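Teaching a two-handed garment task by hand-held demonstration
Project report, Skumholm stream
Submitted May 15, 2019

1. Aim

The project set out to collect human demonstrations of garment folding and to train a two-armed controller from them. The garments are soft and dark, and they change shape whenever they are touched, so a scripted trajectory was ruled out at the proposal stage. Two ways of showing the task were compared: remote control of the arms through a leader device, and direct handling of the garment with a pair of hand-held grippers.

2. Method

Remote control was done on the Gevwood bench. The operator stood behind the arms and moved two leader handles, with joint positions logged at a fixed rate. Hand-held demonstration needed no arms. The operator carried one gripper in each hand, and each gripper recorded a wide view of its own fingers and whatever lay past them. Finger opening was logged with the video. Gripper motion was recovered afterwards by visual tracking with the Irnov toolchain.

The task was divided into four stages: flatten the body, bring each sleeve across, fold the hem towards the collar, and square the result. Operators were told to keep both sets of fingers in view of at least one camera during a grasp and to pause briefly between stages. The pauses were used later as segment boundaries.

A demonstration was rejected if tracking was lost for longer than one second, if the garment left the table, or if an operator touched the fabric with anything other than the gripper fingers.

3. Data

A total of 748 demonstrations were recorded by hand and 100 by remote control. The hand-held set covers 26 garments in 6 homes. The remote set covers four garments, all on the bench. Rejection took out a larger share of the hand-held set, mostly through tracking loss on plain tabletops. Patterned tablecloths were used in later sessions and tracking loss fell, although lighting was changed in the same week and the two effects cannot be separated.

4. Observations

Remote control was slow. A single fold took about four times as long as the same fold done with the hand grippers, and operators tended to regrasp because they could not feel whether the fabric had been caught. The joint data were clean and needed no retargeting.

Hand-held demonstrations were quick, but some motions could not be reproduced by the arms. Wrist angles at the far side of the table were the usual cause. These were found by running each recovered path through the arm's kinematic model, following the procedure in the Economou lab notes, and were clipped or discarded.

Dark knits gave the most trouble at the segmentation stage. The boundary between sleeve and body is hard to label when both are black and lie flat, and labels from two annotators often disagreed by a few centimetres. Labelling from both gripper views together reduced the disagreement. Collar labels and care tags were useful landmarks for orientation, and annotators were asked to mark them wherever they could be seen.

5. Limitations and remaining work

All operators were students on the project and had practised beforehand. Results for untrained operators are unknown. Finger force was not recorded, so the controller has no direct signal for a missed grasp. A second round of sessions is planned for June, with thicker garments and a lower table.

Appendix A. Gripper views

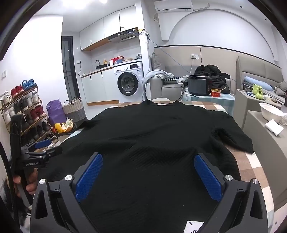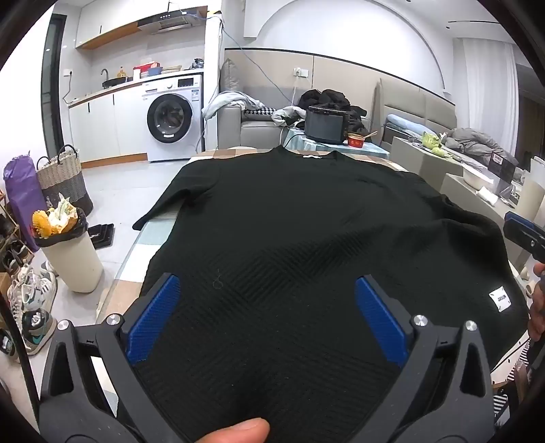 Figure A1. Black knit sweater laid flat on a checked tablecloth, two views from a hand-held gripper. The second gripper is visible in both.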